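14 shares | 334 reads | Print this section

4. Finding idle time in two-handed demonstrations

Thongchai Paisan, Drarville

4.1 Why idle time matters

Hand-held grippers let an operator record a task without a robot present. They also record a great deal of waiting. In two-handed work one hand often holds a part while the other moves toward it, and during that time the holding hand and the moving hand carry very different kinds of information. A policy trained on every frame with equal weight learns to wait, and in our early runs it learned this too well: both arms would drift over the table and stop there.

Fakir is the labelling step we put between recording and training. It takes the view from each gripper and gives every frame one of three labels: free (fingers open, nothing between them), closing, or holding. Frames labelled free are then split again by whether the gripper is travelling. Only the frames that are free and still are given a lower weight. No frame is removed. We tried removal first and found that it broke the timing between the two hands, which are recorded against one shared clock.

The labels could in principle come from a sensor on the finger joint. The Amatbridge grippers used in this study have none, so the opening has to be read from the picture. That reading is easy when the fingers stand out from what is behind them and hard when they do not. Bare table is the simplest case. In Figure 5 the tips of the two dark fingers sit at nearly the same height, with an open stretch of pale wood grain between them, and the only other thing on the table is the lower rim of something pink at the very top. Wear has to be allowed for even so. The edge of each pad carries a line of frayed, pale fibre, and an edge detector tuned on new pads placed the boundary of the finger along the fibre in one frame and along the plastic in the next. We therefore fit a straight line to the sloping top face of each finger and leave the pad edge out of the fit.

Figure 5. Free label. Fingers open over bare tabletop.

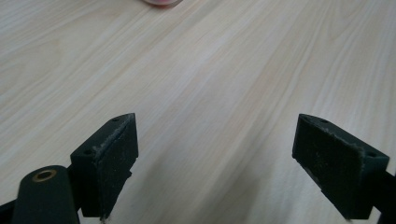 Why not simply treat every slow frame as idle? Careful placing is slow as well. When an operator lowers a part into a narrow slot the hand may be nearly still for longer than it is during a true pause, and these are the frames the policy most needs. Speed alone can't separate the two cases, so Fakir looks at speed only after the finger label has been set to free.

4.2 Labelling procedure

Each recording is processed in two passes. The first pass runs forward in time and estimates the finger opening in each frame. Where the line fit fails on one finger, the other finger is mirrored and the frame is marked as weak. The second pass runs backward and settles the weak frames using their neighbours on both sides. A short run of weak frames between two holding frames becomes holding. A run between frames with different labels is left as closing, whichever way the fingers were moving – we did not find a separate opening label useful.

The set contains 334 recordings. Of these, 14 were set aside because the clocks of the two grippers had drifted apart, and they are used nowhere in this paper. To check the labels, one annotator marked 3,000 frames by hand without seeing the output of Fakir. The frames were drawn evenly across the three labels. This makes the check harder than ordinary use, given that closing frames are rare in the recordings themselves.

4.3 Views with an object and a second gripper

Most wrong labels came from frames in which something other than the gripper's own fingers looked like a finger. Soft packaging is one source. A pouch held between the jaws folds over them and hides the straight edges on which the line fit depends. The other source is the second gripper, which is built from dark parts of much the same shape and often enters the view just when the first is holding something.

Figure 6 has both at once. The gripper in the foreground holds a spouted container with a ribbed white cap, and the thin film of the pouch spreads outward to the left and downward from the pleated neck. Farther to the left a hand holds the second gripper upright, with its black fingertips over the table. Fakir must give this view the label holding, using the foreground gripper only.

Figure 6. Holding label. Second gripper in view, clear compartment tray at right. 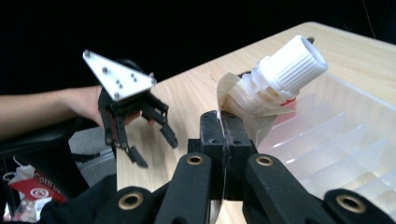 Two changes dealt with most of these errors. The first is a fixed mask. The camera and the gripper body do not move with respect to each other, so the pivots of the foreground gripper always fall in the same small regions of the view. A line that cannot be traced back to one of those regions is dropped before the opening is computed. This removes the far gripper in nearly all cases, as its fingers start somewhere else.

The second change concerns soft objects. When both line fits fail at once and the area between the pivots differs strongly from the table colour learned at the start of the recording, the frame is marked as probable holding and passed to the backward pass. The table colour is learned again for each recording. Keeping one value for the whole set gave poor results whenever the light changed.

Clear plastic remains a problem. A transparent tray lets the wood grain show through, and its dividers produce long straight edges that are easily taken for part of a finger. The mask helps only when the divider does not cross a pivot region. We have no good answer for the remaining cases and leave them marked as weak.

4.4 Effect on training

We trained the same policy twice, once on equally weighted frames and once with the weights from Fakir, and kept all other settings the same. With the weights, the holding arm stayed in place while the other arm approached, and the long stops over bare table became uncommon. The gain was smaller for tasks done mostly with one hand. There the idle hand rests for most of the recording, and lowering its weight has little effect on the working one.

The result depends on how low the weight is set. At zero the policy never learns that waiting is allowed and the two arms fall out of step – the same fault we saw when free frames were removed outright. The value used in the rest of the paper was chosen on a small held-out part of the set and was not changed afterward.

3 comments

lowpass: Did you try leaving the pad edge in and just smoothing over time? Frayed pads were a headache for us too, and a short median filter got us most of the way there.

T. Paisan: We did. It works while the hand is moving slowly. In the closing frames it delays the label, and those are the frames we care about.

grid_and_pin: Would like to see 4.4 repeated with a joint sensor on the Amatbridge as a reference. Without one it's hard to say how much of the remaining error is in the labels.

Related items

Keeping two gripper clocks in step
Forkia workshop notes, February: soft packaging and narrow trays
Line fitting on worn finger pads
Weighting frames by hand speed: a negative result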